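The Basin Comes First

What I learned about washing up from people who move house for a living 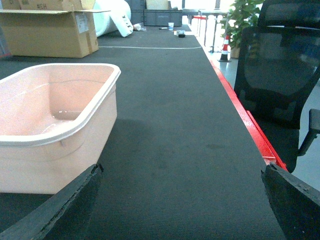

When I came to Skomorley I had two suitcases and a room without a sink. The kitchen was down the stairs and shared with the other tenants, and the landlady, Fidelina Chambi, told me on the first evening that I should buy a basin before I bought a pillow. I thought this was a strange order of things. I bought the pillow. By Wednesday I went back to the shop.

That was many years ago, and I have owned a plastic basin ever since. I have washed in it lettuce, socks, paintbrushes, a newborn nephew and the parts of a bicycle (in this order, I should say, and with different basins for the last two). So when the editor asked for a piece about the most useful object in a small home, I did not need to think long. But I wanted to know if other people felt the same, and I went to ask the ones who see more households than anybody, the packers.

Apaza is a small moving and storage company behind the bus station. It has 2 vans and a long work table where the kitchen things are sorted. The table has a dark gray ribbed covering, which keeps glasses from sliding, and a red edge which you learn to look for when your hands are full. Deisy Cabrera has worked at it for over 7 years. She packs kitchens only. Bedrooms bore her.

"The basin comes first out of the house and first into the new one," she told me. "If I pack it at the bottom of something, the family will call me at nine in the evening."

Her method is simple, and I have since used it myself. On the last morning she leaves the basin in the old kitchen until the breakfast cups are washed. Then she dries it and fills it with the things of the first night: a sponge, dish soap, two towels, a knife wrapped in newspaper, mugs, the kettle if it fits. The basin travels in the car with the family, never in the van. Everything else can go in cartons and wait.

About cartons she has stronger opinions than I expected. A box should be no larger than what you can carry up the stairs while speaking. The flaps must be folded outward when you fill it, because flaps that stand up fall on your wrists, and it is a small thing but you do it all day. She writes on the upper part of the box and puts the label on the side, so it can be read when the boxes are stacked. Plates stand on their edge. Pots go inside pots, with a cloth between.

I asked her about basins made of metal. My grandmother had an enamel one, white with a blue rim, and I remember the sound of it better than her voice. Deisy shook her head. Enamel chips in a van, she said, and then it rusts where the chip is. She likes thick plastic with a rolled rim, because the rim is where you hold it and a thin one bends when there is water inside.

Eusebio Muñoz sells basins in the covered market, between a man who repairs zippers and a woman who sells only eggs. He did an inventory in January and found that he had sold 1,417 of them in the year before. The color that goes best is a pale pink, nearly peach. He has tried to explain it to himself and could not. Green ones stay on the shelf until the summer, when people buy them for the garden.

He taught me how to choose one. Put it on a flat floor and press one corner of the rim. If the opposite corner lifts, leave it in the shop. Turn it over and feel the bottom for a sharp point left from the mold, which can scratch a counter. Then, and this I would never have thought of, carry your own measurement of the sink. Most people guess, and most people come back.

A rectangular basin holds plates better than a round one and dries more easily against a wall. A round one is kinder to laundry, as there are no corners for the small things to hide in. If you have place for one only, Eusebio says to take the rectangular.

For the care of it I can speak from my own kitchen. Rinse it after every use, also on the outside. Once in a while rub it with baking soda and a soft cloth. Do not use the rough side of the sponge, or the shine goes away and the tea stains come to live in the scratches. Tomato sauce will color a pale basin whatever you do, but some hours at a sunny window help.

Mine is now in its second apartment with me. I have a real sink and even a dishwasher, which I run on Sundays. The basin stands next to it, and I still use it most evenings, for the few cups.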